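Section 2: Setting Up Your Estico Desk Lamp

Welcome, and thank you for bringing an Estico home! Before you plug anything in, take a minute to decide where the lamp will live — a wooden desk is just fine, as long as the spot is level and your drinks are kept well away from the base.
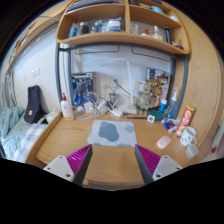 Reading time: 2 minutes

1. Set the base down on the side opposite your writing hand, so your own shadow doesn't fall across your work.

2. Raise the arm until the shade sits 22 inches above the desktop. (Taller folks often like 26, and that's perfectly all right.)

3. Tighten the side knob by hand until it feels snug.

CAUTION: Please don't use pliers on the knob. The threads are softer than they look.

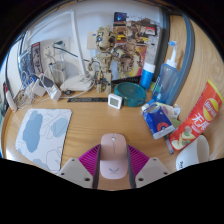 4. Run the cord along the back of the desk and plug the Westberg adapter straight into the wall.

5. Press and hold the power button until the light comes on, then tap it to step through the brightness levels.

Note: The lamp turns itself down after 10 hours. Tap once to bring it back up.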